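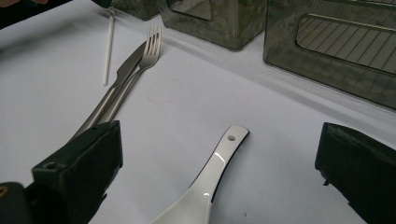

Custik-users Digest, Vol 14, Issue 40

Hi all,

On 23 Sep 2024, Þórarinn Kárason wrote:
> Does the Bollora planner treat a knife and fork
> lying together as one object or two? Mine
> gives up after 974 grasp candidates.

One, for me, and that's my headache too! The knife crosses the fork near its neck, so the segmenter hands over a single blob and the planner happily picks a spot in the middle of it. The white spoon on its own is a different worry, pale glaze on a pale table, so I had to lower the edge threshold in the config (try 40).

Has anyone got the split_overlaps branch to build? Mine stops at line 1558 of the mask merger, moaning about a missing header. I'd rather fix that than write my own, but I'm not proud.

Cheers for any pointers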